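# Planning for thin things: Áine McGrath on the picture frame task

Áine McGrath writes the planning and perception code for the two-arm cells at Gindley. For most of this year that has meant picture frames. The task sounds small: a frame, a clear sheet, a white board and a backing board have to end up as one object, the right way round. Her software, called Imadis, decides what each arm does and when.

"People expect the hard part to be the gripping," she says. "The gripper is fine. The hard part is knowing what you are looking at before you close it."

The clear sheet is her standing example. The wrist camera sees whatever lies under it, and the depth reading tends to go straight through. An early version of Imadis planned a grasp on the board below and treated the sheet as if it did not exist. McGrath's answer was to stop asking the depth map for it at all. The detector now looks for marks on the surface, specks and scratches and small reflections, and fits a flat rectangle to them.

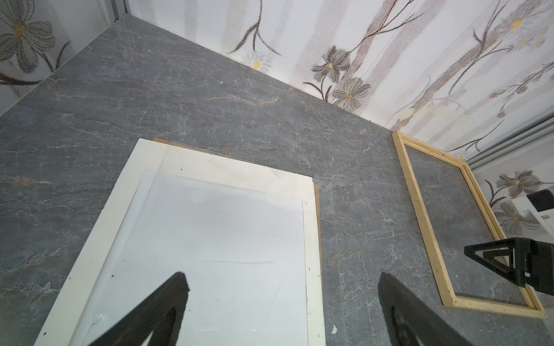
*Wrist view with the parts laid out: clear sheet on the white board, empty frame to the right.*

"A perfectly clean sheet is our worst case," she says. "A bit of dust helps. I would not put that in a sales leaflet."

The floor of the cell does not make things easier. It has a marble pattern, and the veins are straight enough in places to be taken for the edge of something. The walls are papered with flowers. McGrath trained the edge detector on 2,978 labelled wrist images, 81 of which she relabelled herself after finding veins marked as frame slats. She then added a rule that an edge only counts if it has a partner running parallel to it at a known distance. The pine slats pass that test and the veins mostly fail it.

The planner was rewritten in July. The old one, which the team called Whitcombe, planned each arm separately and checked for collisions afterwards. It would often find a good path for the left arm, then a good path for the right, then throw both away. The new one plans the two together but lets only one arm be "owner" of the object at any moment. The owner grips. The other arm may come close, but it may not close its fingers until the owner's hold has been confirmed.

"Two arms pulling on one rigid thing will find any error in your calibration," she says. "With a thin wooden border you hear it before you see it in the logs."

Waiting has a cost. The hold check takes up to 80 milliseconds — not much once, but it happens at every change of owner. She tried skipping it for moves where the frame stays flat on the floor, and put it back after a run in which the owner had closed on air and the second arm pushed the frame into the wall.

The face-down stage gets the most attention from her now. From above, the back of a frame is a plain tan rectangle with a thin pale border and some small metal clips and pins. The border is what the planner wants to grip, and it is narrow. Imadis finds the corners first, then works inwards along each side and marks any stretch with metal close to it as a place to avoid.
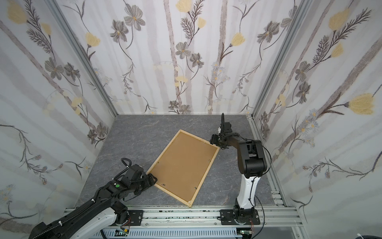 ## What is still missing

McGrath keeps a list of known faults, which stood at 37 entries when we spoke. Most are about tooling. The replay viewer can show the camera view or the planned path, but it cannot line the two up by time, so finding the cause of a bad grasp means keeping two windows open and a notebook beside them.

She would also like the planner to say why it rejected a path. At present it returns a number, and the meaning of the number is in a header file.

"I know them by heart, which is no use to anyone else," she says. "Fourteen is the rail. If you see fourteen, you have asked an arm to go through the rail."

The next object is a shallow box from Ginduvwood with a sliding lid. She has not started on it.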